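How to put out a small drone release without wasting your money

Most guides to self-releasing ambient music are written by people selling mastering or playlist placement. I sell neither, so take this as a list of things I'd do again and things I wouldn't.

Start with the length. You have probably recorded too much. My last Solter album began as 41 takes and ended up as 2 long tracks, and I still think the second one drags. Play each piece at low volume while you do the dishes. If you forget it's on, that may be fine for drone. If you reach over to turn it off, cut it.

Mastering comes next. Loud is no use to you. Leave the limiter alone, roll off the rumble below 20 Hz, and check the fades on headphones. Stella Massawe did mine for the Tillwood tape and changed almost nothing — I paid her for that and would again. Be wary of anyone who promises "warmth."

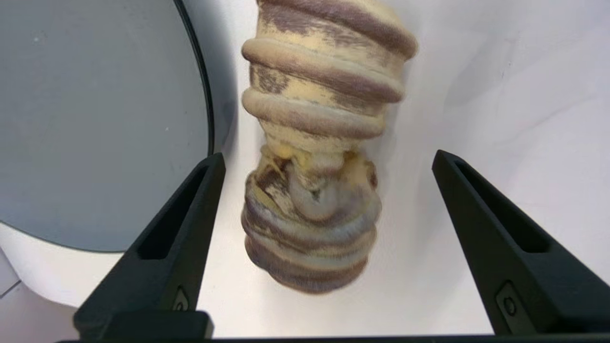
Yellow and grayish-purple coils.

Then pick a format. Cassettes look great on a merch table and mostly stay there. Do a short run, or skip it and upload lossless files under a license you have read to the end. A netlabel can help if it has listeners of its own. Ask how many people downloaded its last release. Rashidi told me 1572 for theirs, and I asked to see the stats page before I believed it.

Tag your files before you send them anywhere: artist, title, track number, year. Wafula Mbwambo runs a late show in Trerkedville and deletes anything called "final_mix_new." I can't blame him.

Write a short note for reviewers. Say what you used and how long it lasts. Leave out "sonic journey" and "liminal." Send it to people who have covered something similar, once, and don't chase them.

Paid promotion I'd avoid entirely. I tried it in July and got a pile of plays that lasted about as long as the intro — on a track with a very slow intro.

Last updated 2022-12-01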